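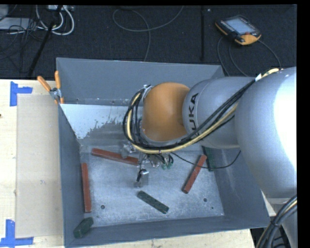

What is Holelcombe for?
Teaching people to be decent to work next to. Short courses and evening talks on character, habits and how we treat each other on the job and at home.

About us

Started in March, ten years back, in a rented room over a shoe repairer's. 4 chairs at first, then a bench someone was throwing out. Aslak Åberg had been a foreman in a joinery firm called Laitinen for most of his working life and had got tired of seeing good lads go sour in their first year. They came in polite. By summer they were swearing at the apprentice below them, the way they had been sworn at. He thought that could be taught the other way round as well, and he still does.

So that was the first course. Six evenings, tea, no exam. It was called Manners at the Bench, a name we all disliked and never got round to changing. It's still the one most people book.

What we do now

The bench course, as above. For anyone new to a job or newly in charge of one.

Keeping Your Word. Four evenings. Promises, small debts, turning up when you said you would. Sounds dull, fills up early.

The Clistik evenings. Named after the house we hold them in. One reading, an old one usually, a letter or a sermon or a page out of somebody's life, then talk. You don't have to speak. Some people came for a whole winter before they did.

Indora, our reading list and lending shelf. 80 titles, mostly second hand. Take one, sign the book, bring it back. Please do bring it back, we are missing both volumes of the household letters and would like them home.

How we teach

Slowly. We don't do slides. Someone tells a true story from work, names left out, and the room talks about what a fair person would of done. Then we ask what you would do, which is a harder question and takes up most of the evening.

We don't preach a particular faith. Some of us have one. Readings come from all over and you may well disagree with them, Aslak disagrees with half of them and says so at length.

We also don't send reports to employers. If your firm paid for your place they get a note saying you attended and that is all they get. We've been asked for more and said no.

Who we are

Aslak runs the bench course and picks the readings. The rest of us teach part time and have other jobs: a school cook, two nurses, a retired bus inspector, a printer. Nobody holds a degree in any of this, except one of the nurses who did philosophy first and would rather it wasn't brought up.

What it costs

£10 an evening, tea included. If that's difficult write and tell us, no forms and no questions. Firms pay the full rate and we are glad of it, that is what keeps the low price going.

Note, Apr 2, 2020

All evenings are off untill further notice. The Clistik readings will go out by post to anyone who asks, one a fortnight, with a few questions on the back. Send your address to Holelcombe, PO Box 2273. Fees already paid can be returned or held over, just say which. Books out on loan can stay out for now. If you live alone and would like a phone call put that in your letter too, with a number and a good time of day to ring.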